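Nous utilisons des cookies pour mesurer l'audience de cette revue. Accepter | Refuser | Gérer mes préférences

3. Le plan blanc et la question de l'éblouissement

La littérature consacrée aux bureaux ouverts traite la surface blanche comme un acquis. Elle réfléchirait davantage la lumière naturelle, réduirait le recours à l'éclairage d'appoint et, par un glissement que l'on retrouve d'un article à l'autre, améliorerait l'attention de ceux qui y travaillent. Greco a résumé cette position dans son étude du site de Cistitano, souvent citée, rarement relue. Or le texte est plus prudent que ses commentateurs. Benedetta Greco y compare deux étages d'un même immeuble, l'un meublé de plateaux clairs, l'autre de plateaux sombres, et relève une préférence déclarée pour le premier. Une préférence déclarée ne dit rien de la fatigue visuelle, et encore moins du rendement.

Il faut rappeler de quoi l'on parle. La luminance d'un plan de travail dépend de l'éclairement qu'il reçoit et de son facteur de réflexion, mais la gêne ressentie tient surtout au contraste entre ce plan, la tâche et le fond. Un plateau très clair placé devant une baie vitrée n'a pas le même effet que le même plateau contre un mur aveugle. Les éclairements prescrits pour le travail de bureau, de 300 lux pour le classement à des valeurs plus élevées pour la lecture, sont définis sur le plan horizontal et ignorent à peu près tout de ce que l'œil rencontre lorsqu'il se relève. C'est là que se logent, selon nous, la plupart des résultats contradictoires.

Le store à enrouleur est censé régler le problème. Les fabricants le présentent comme un filtre neutre ; la documentation commerciale de Tendia va jusqu'à parler de « lumière rendue homogène », expression dont nous n'avons pas trouvé de définition opératoire. Un store blanc éclairé par l'arrière devient lui-même une source étendue. Il supprime la tache solaire et lui substitue un fond clair, devant lequel un plafond noir paraît plus noir encore. On déplace donc le contraste vers le haut du champ visuel, où les questionnaires ne vont guère le chercher.
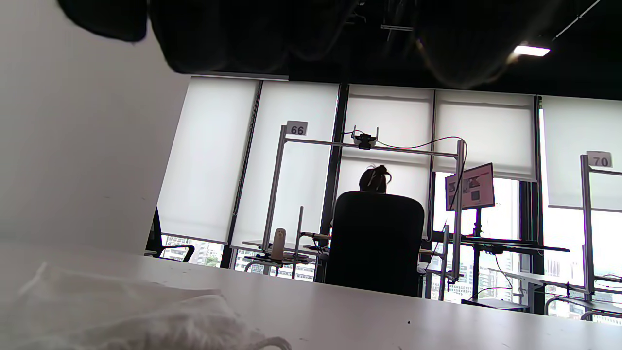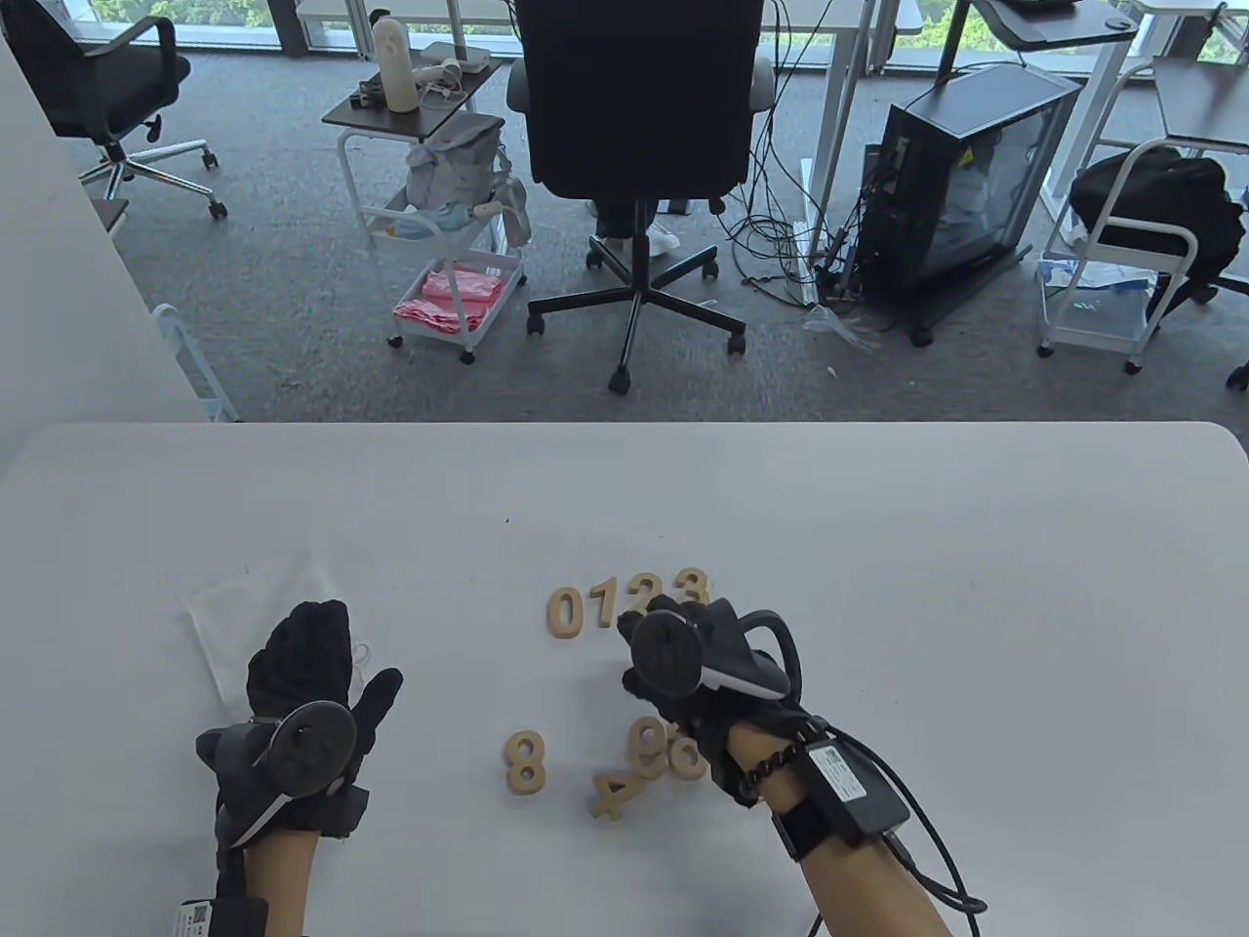
Figure 2. Surfaces de travail blanches dans un même local.

La préférence pour le mobilier blanc est en outre confondue avec d'autres variables. Dans les enquêtes dont nous disposons, les locaux à plateaux clairs sont aussi les plus récents, les mieux ventilés et ceux où la densité d'occupation est la plus faible. Boglárka Erdős a tenté d'isoler l'effet de la couleur en faisant recouvrir d'un film mat les bureaux du bâtiment Csizmadia, à occupation constante. Elle obtient un écart de confort en faveur du clair, mais il s'efface presque entièrement lorsque l'on retire les postes orientés au nord. Sur les 65 questionnaires recueillis, les réponses les plus tranchées proviennent de personnes assises dos à la façade. On aurait aimé que ce point figure ailleurs que dans une note de bas de page.

Nous sommes également réservés quant à l'indice Trillora, qui agrège réflectance, uniformité et satisfaction en un score unique. L'outil est commode pour un maître d'ouvrage pressé. Il additionne cependant des grandeurs physiques et des opinions, avec des pondérations dont l'origine n'est documentée nulle part. Deux locaux très différents peuvent recevoir la même note, l'un parce qu'il est uniformément éclairé, l'autre parce que ses occupants l'apprécient malgré les reflets. Nous avons donc renoncé à l'utiliser dans la suite de ce travail.

Reste la brillance. Un plateau blanc satiné et un plateau blanc mat ont des facteurs de réflexion voisins et un comportement très différent sous un luminaire rectangulaire encastré : le premier renvoie une image reconnaissable de la source, le second un halo diffus. Aucune des études examinées plus haut ne distingue les deux finitions, alors que la mesure est simple et peu coûteuse. Nous l'avons intégrée au protocole décrit à la section suivante, avec des relevés faits en mai, stores baissés puis relevés, aux mêmes postes et à la même heure de la matinée.

Articles liés
Stores intérieurs et luminance de façade : une revue critique
Le plafond noir dans les bureaux rénovés
Mesurer la brillance des surfaces de travail
Densité d'occupation et confort déclaré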